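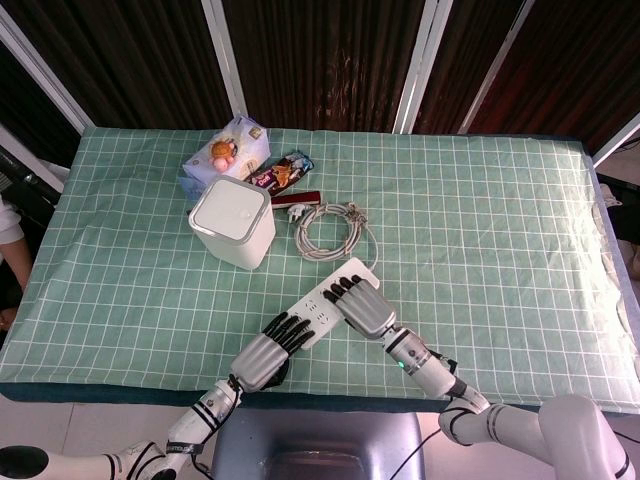 White power strip with grey cable and plug, on the checked tablecloth.

Reading time: 2 min

To: Drillton Household Stores list
From: Ilse Kettler
Date: 10/31/22
Subject: Re: Extension leads and shared tables

Dear colleagues,

Thank you for the replies received so far. The arrangements for extension leads are set out in this message and apply at both Drillton and Dusine.

Each shared table may have one power strip, which should lie flat on top of the cloth with its outlets facing upwards. Spare cable is to be looped loosely beside the strip. Please do not wind it tightly round the strip or push it under the cloth, where it may be caught by an elbow or a tray.

Snacks are permitted on the tables. Packets and sweet wrappers should be cleared away before a strip is plugged in, and drinks are to be kept on the side shelf. Small lidded containers may remain on the table.

The stores hold 200 strips for issue. Requests for more than two should be sent to me in writing, quoting the room name.

On 28 October the Kang Room wrote:

> Our strip was returned to the cupboard with the cable knotted
> and the plug trapped beneath it. Could the list be told how
> these items should be put away? We should also like to know
> whether the green tablecloths may stay on overnight.

The cloths may stay on overnight. They will be collected for washing in January, and the Jullska laundry form should be completed for each one.

Yours faithfully,

Ilse Kettler
Household Stores, Drillton

2 comments | 9 shares
Contact the list owner | Back to top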